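**Prandbridge Rules** – a set of working rules for simulated household manipulation tests, meaning tests where a robot arm picks up or moves everyday things in a rendered home. Drafted by Celeste Zapata, first issued in May, current revision 10/30/20. Voluntary. Not a safety standard, and not meant to stand in for one.

## Background

Before the rules, labs reported success rates with no shared idea of what a success was. One group counted a lift. Another counted a lift and a hold. Toster, a small test suite for kitchen and bedroom tasks, had both definitions in the same release and the scores were no use for comparing anything. Zapata's first draft was a two page note to Toster users. It spread from there.

## Scope

Covers fixed-base and mobile arms, parallel grippers, rigid and soft objects. Leaves out suction tools (planned, never finished) and anything with a person in the room.

## Main rules

- **Trials.** 200 per task, per object layout. Fewer may be reported but must be labeled "short run".
- **Seeds.** Published in full. Picking the best seeds afterward voids the result.
- **Settle time.** Objects get 5 seconds of simulated time before the arm moves. Anything that falls off a surface in that time is a bad layout, not a failed trial.
- **Contact gap.** Resting objects should touch what they rest on. Visible gaps are logged, and the layout is fixed before scoring.
- **Approach.** The gripper stops above the target before the final descent. Pose recorded at that point.
- **Neighbors.** Non-target objects that get moved are reported seperately from the grasp score.
- **Lift.** Target clear of the surface and held. A nudge or a tip does not count.

## Layouts

Each task needs one bare layout and at least one cluttered one. Clutter should be things that belong in the room – a bed task gets toys, books, a pillow, not random blocks. Mixed sizes are encouraged, with at least one object much bigger than the target.
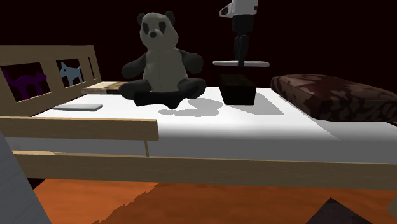
Soft toys cause most of the arguments. Engelhardt models them as rigid bodies, which is fast but makes them slide like furniture when bumped. Plutetti uses deformable meshes and gets slower runs and the odd explosion. The rules allow either, provided the choice is stated next to the score. Same for pillows.

## Adoption

The public results list held 2,322 entries at the last revision, from 7 labs. Most are from Toster users. Entries with missing seeds stay on the list but are marked and left out of the rankings.

## Criticism

The settle time is said to be too short for deformable objects, wich can keep moving well past it. The neighbor rule has no threshold, so a hair's width of movement counts the same as knocking a book to the floor. A fix was proposed by Engelhardt, still open.

## See also

- Grasp planning
- Sim-to-real transfer
- Toster (test suite)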